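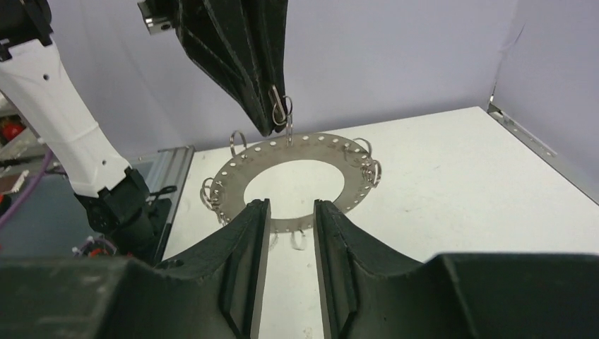

kestrel_pitch: I would drop the leader arms for this one and do it by hand guiding. You lose the second pair of eyes on the wrist view but you get the force back, and getting a split ring through a hole is mostly force.

Wadeck
Disagree in part. With hand guiding your own hands end up in the overhead view, and the policy will use them as a cue. We trained on 125 hand-guided demos last March and the result would not move until somebody leaned over the table. Remote control keeps the people out of the data.

kestrel_pitch
Record the joint trajectory by hand, then replay it with no one at the table and log the cameras on the replay. Two passes per demo. Slow, but clean.

Wadeck
Replay works for rigid parts. Split rings hang and swing. On the second pass the ring is not where it was on the first, and you get a log of an arm confidently pushing at air. Out of 102 replays we kept fewer than half.

ilie_bench
OP here. Some answers, since the first post was short.

Two arms, leader-follower, no force feedback. The task is split rings on the steel-colored ring plate with the row of holes near the rim. One arm deals with the plate, the other brings the ring. The wide fingers are printed. The black gripper on the other arm holds the ring. Set is at 1,232 episodes, Ilie controller, Sindance recording software.

The part that fails is the last few millimeters. The operator can't feel contact, so they stop, look, back off, and try again. Those pauses end up in the data and the policy copies them. It hovers over the rim for 5 seconds or more and then sometimes does nothing.

moltenflux
Trim the pauses. Anything with joint velocity under a threshold for more than half a second gets cut down. We do this on every set and hovering mostly goes away.

kestrel_pitch
Trimming hides it. The operator stopped for a reason: they could not tell where the ring was. If the policy gets the same cameras it has the same problem, only now with no examples of waiting.

moltenflux
It has the wrist view on every step. The operator was probably watching the overhead monitor. Not the same information.

ilie_bench
Correct, operators mostly use the overhead. I had one of them work from the wrist view alone on Tuesday. Fewer stops, but the fingers block a good part of the plate, including most of the near side. You see it through the gap and not much else.

Wadeck
Then narrow the printed fingers or chamfer the inside faces. Cheaper than collecting again. Also rotate the plate between episodes so the free hole isn't always in the same spot, and vary how many rings are already on it. If the existing rings bunch up at the sides every time, the policy will learn that the bunch is where you don't go.

ilie_bench
Number of rings varies. Rotation doesn't, at least not on purpose. Will change that.

quillback
Has anyone tried the Venena haptic leaders for this? Considering a pair.

Wadeck
Used them for connector insertion. You feel a hard stop fine. You will not feel a key ring touching a plate. I would not buy them for this task.

kestrel_pitch
I would. Even a crude contact signal is better than none, and a buzz in the handle would do. Motor current on the follower wrist, high-pass filtered, into a vibration motor. One afternoon of work.

Wadeck
Current noise on those wrists is larger than the contact force. You would be buzzing the operator with friction.

kestrel_pitch
Depends on the gearbox. Mine is usable below a certain speed, and nobody inserts fast.

ilie_bench
Plan for now: new fingers, random plate rotation, wrist view on the operator's main monitor, no trimming on the first training run and trimming on the second so I can compare. I'll log wrist current too and post a plot, then you two can argue over that.

moltenflux
Post the episode lengths with it, before and after trimming.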